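Home Trails Maps Conditions Get Involved Contact

Plollell Loop: Walk-Through Safety Checklist, With Comments
Checked 10 Aug 2024, Irley trailhead to Kasness Falls and back
Next full check: September

Ratings used: OK / WATCH / FIX. A WATCH item stays open to hikers. A FIX item gets flagged on the ground the same day and goes on the conditions page.

1. Trailhead and parking

Gravel level, no deep ruts: OK
Accessible spaces marked and clear: OK
Map board readable, current map posted: FIX
Fire danger sign set to today's level: OK
Vault toilet clean, door latches from inside: OK

Comments: The lot looks great! The new gravel has packed down nicely and the low corner by the entrance has stopped holding water. The map board still shows the old route past the gravel pit, so anyone following it would end up at a locked gate. A new map is printed and only needs to be laminated. The toilet latch that used to stick now slides with one finger.

2. Lower trail, Irley to the creek

Tread firm, edges holding: OK
Brush cut back from both sides: WATCH
Loose or hanging limbs overhead: OK
Blazes visible in both directions: WATCH
Poison oak clear of the tread: OK

Comments: What a pleasure this stretch is now that the switchbacks are rebuilt. You can walk it at a good clip and look at the trees instead of your boots. Brush is creeping back on the uphill side, mostly thimbleberry, and it will be over the tread by fall if we leave it. Blazes are fine going out. Coming back, the one at the big cedar is hidden until you are almost past it — please move it to the near side of the trunk. 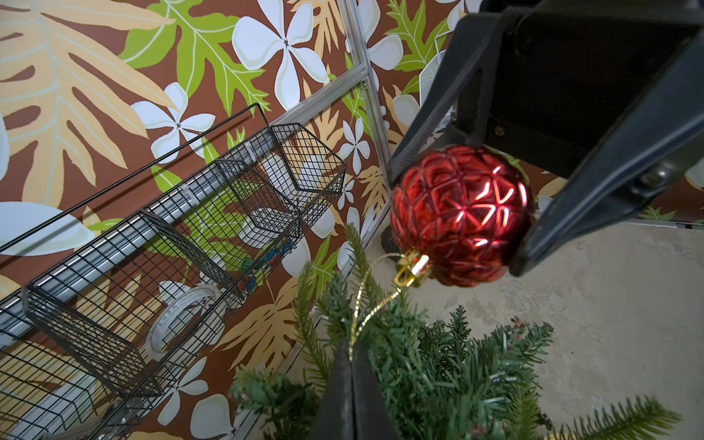

The side path to the picnic flat gets the same rating as the main trail, with one extra note. People have started cutting the last corner and there is a bare strip down to the tables. A couple of logs laid across it should do the job, and there is good downed wood right there.

3. Boardwalk

Length of section: 528 feet
Planks sound, no soft spots underfoot: WATCH
Screws flush, nothing to catch a toe: FIX
Non-slip strips attached: OK
Edge rail solid when leaned on: OK

Comments: Still my favorite piece of the whole loop, and the frogs agree. The rail is rock solid all the way along. There are raised screws on the far end where the boards have dried and shrunk. I drove down the worst of them with a hand driver, but the rest need a proper pass with longer screws. The soft plank is the one just after the bench. It holds weight and gives a little at the center. Bring a spare board cut to length next time, it is a miserable spot to measure in.

4. Footbridge at Willems Creek

Deck clean and free of moss: OK
Handrails tight, no splinters: OK
Bolts and brackets checked from below: OK
Approach ramps level with the deck: WATCH
Posted load sign in place: OK

Comments: Beautiful work by the bridge crew. The creek was low enough to get right underneath, and the bolts and brackets are all snug with no rust worth writing down. The downstream ramp has settled and leaves a lip at the deck. Hikers will step over it without noticing but a stroller wheel will find it. Two buckets of crushed rock, tamped well, and it's done.

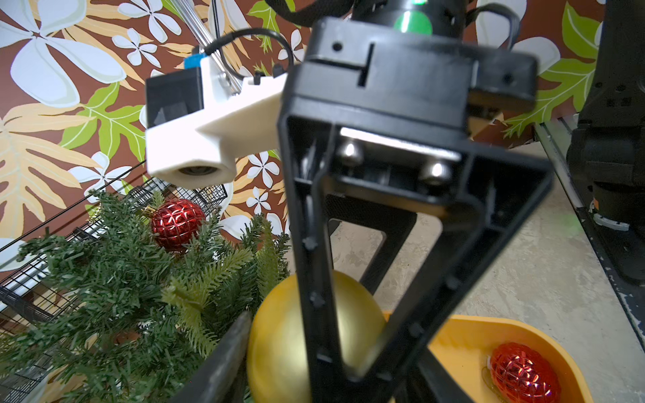

Close view of the gripper, with the white camera bracket to its left.

5. Upper trail and the Kasness overlook

Mile markers standing: OK
Steep section, steps secure: OK
Overlook fence, posts and mesh: FIX
Drop-off warning sign at 300 feet before the overlook: OK
Cell signal note on the sign is correct: OK

Comments: The view was wide open and the falls were still running well for this time of year. If you have only done the lower trail, please go up! The steps are holding beautifully. On the fence, the post at the left end wobbles at the base and the mesh has pulled away from it. I tied it back and hung orange flagging, which is a patch and should be treated as one. The post needs to come out and be reset in concrete before the fall color weekends.

6. Gear to carry for the September check

Folding saw and loppers
Driver, long screws, spare plank
Blaze kit and a small level
First aid kit (restock the gauze, we are down to 2 packs)
Radio, set to channel 11
Laminated map for the trailhead board

Overall: OPEN, with the overlook fence flagged. Send additions or corrections through the contact page, and if you walk the loop before the next check, a note on the soft plank would be a big help.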